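Ticket 858: Udlow fingers vs. Grisine fingers, soft bin pick
Opened 5/28/24 by Vesela Atanasov
Status: open

Vendor says the Udlow set handles fabric "without tuning." Trying it on the white fabric bin with the braided rim, wrist camera on.

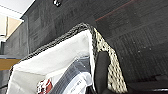

Log

1. Label text on the striped item is unreadable from the wrist view. Blur again. Callotbridge support blames exposure. I doubt it, we had the same thing in February on the old camera.

2. Ran 200 picks per set. Udlow dropped 86. Grisine not finished, so no comparison yet, whatever the sales sheet says.

3. Asked for the force log. Got a brochure.

4. Reset the controller, reloaded the Radulović profile. No change I'd sign my name to.

Next: finish Grisine, then 500 more on Udlow with the wrist angle shallower. Please don't close this ticket until both logs are attached.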